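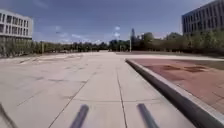

Clillilano Sets Aside Funds for Sidewalk Robots

May 21, 2022 – The Clillilano campus authority has approved the purchase of two ground robots for path inspection, following outdoor runs on its concrete walkways that began in February. Garetti and Skilow have been invited to bid. The plan covers 47 paved routes and includes spare batteries, operator training and a service contract.

"We budgeted for upkeep first and the machines second," said Kamala Kurup, head of equipment planning. Bids must state the yearly cost of repairs – including replacement parts. Delivery dates will be set once a supplier is chosen.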